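# About Dolach

Dolach teaches wound closure. We run short courses in suturing for people who already work in health care, or who are training to, and we prepare the tissue that they practise on. We are based on the first floor of the Tanner building in Pestwood, above the print shop. The entrance is at the side.

Kendra Chisholm started the company after many years as a theatre nurse. She had been asked to help with evening practice sessions at the hospital where she worked, and found that most of the time went on finding materials. People arrived tired after a shift and waited while someone looked for needles. She began bringing everything ready in boxes, and the boxes became Dolach.

## What we teach

Our main course is a day long and takes up to 14 people. It covers needle handling, simple interrupted stitches, continuous stitches and knots. The morning is slow on purpose. We spend the first part of it on passing a needle through one edge and out of the other at an even depth, and no one ties anything until after the coffee break.

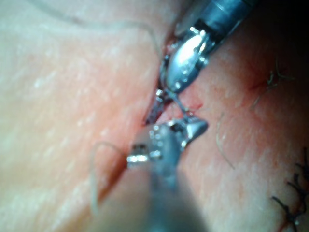

Knots come next. We teach the instrument tie first and the hand tie later in the day, and we ask people to repeat each one until they can do it without talking themselves through the steps. Some manage this quickly. Others take most of the afternoon, and they are welcome to stay on — the room is ours until the evening.

We also run a half-day refresher for people who have sutured before but not lately. It uses the same materials and skips the introduction.

## The tissue

Most of our practice is done on pig skin, bought from a butcher a few miles away and kept chilled until the morning it is needed. We make foam and silicone pads too, and they are fine for learning a knot at home, but they don't drag on the needle as skin does.
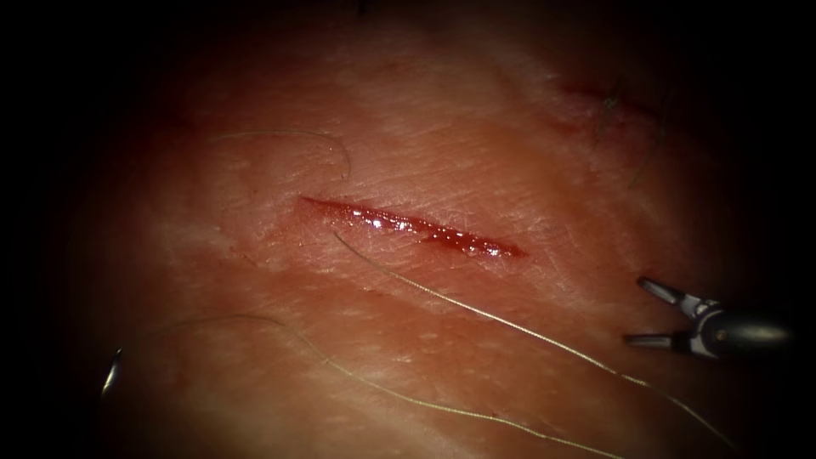 Cutting is done by our own staff and follows a written sheet. The sheet gives the length, the depth and the angle for each exercise, and it has changed many times since we began. For early practice we like a straight, slender cut that narrows to a fine point at each end, with clean edges and the red showing inside. Curved and ragged wounds are kept for the second half of the day. Surfaces are kept moist throughout, and a spray bottle stands at every bench.

Used tissue is bagged at the end of each session and collected by a licensed contractor. Please tell us when you book if you would prefer not to work with animal tissue, and we will set out pads for you.

## Lusirer boxes

The Lusirer box is our practice set for use at home or on a ward. It holds a pad, a needle holder, forceps, scissors and a supply of thread, with a printed guide. We have sent out roughly 1,000 of them. Refills can be ordered separately.

## How we mark work

There is no exam. A tutor looks at each finished line and writes a few notes on a card, which you take home.
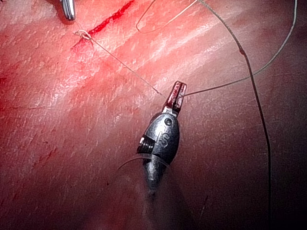
The notes are mostly on spacing, tension and how the edges meet. Knots get a line to themselves. We look at where each one sits and whether it is snug; a small, tight cluster of loops lying on the surface near the end of the cut is the sort of thing a tutor will stop to look at closely. Thread ends are checked last.

## Visiting and booking

The practice room can be hired by groups of up to 25 when no course is running. The centre is closed for the last two weeks of July. Lift access is from the rear car park, so ring ahead and someone will open the door.

Page last updated 06/09/2022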